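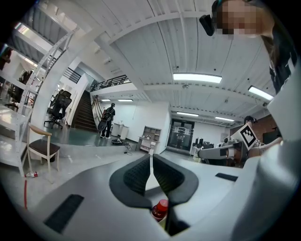 Dutico 255 floor cleaner, 1,000 ml concentrate
Reviewed by Bartosz Wróbel, 2024-10-23

Dose is 6 ml per litre of cold water. At that strength it dries without a film on sealed concrete and vinyl, and one pass with a flat mop removes ordinary foot traffic marks. Rubber scuffs need a second pass or a stronger mix. Scent is faint and gone within the hour.

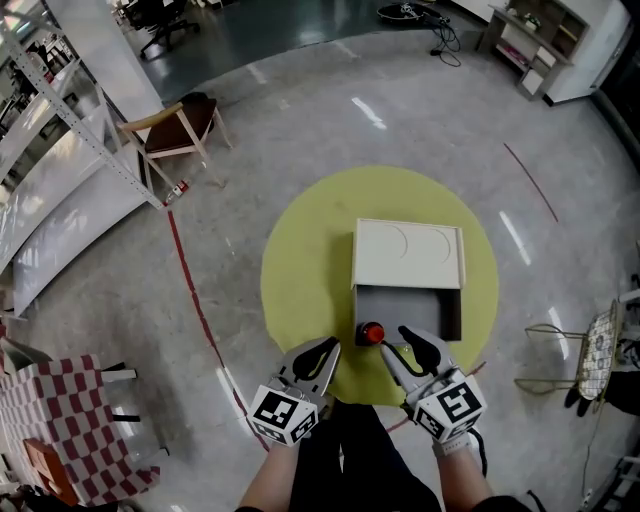 On unsealed tile the results were poorer. Grout lines stayed grey after two passes, and the Żak alkaline cleaner we used before did better there. The measuring cap is marked on the inside only and is hard to read under strip lighting.

Bought at the Daltanstead trade counter. The Gedilham branch stocks the larger size only.

Rating: four out of five.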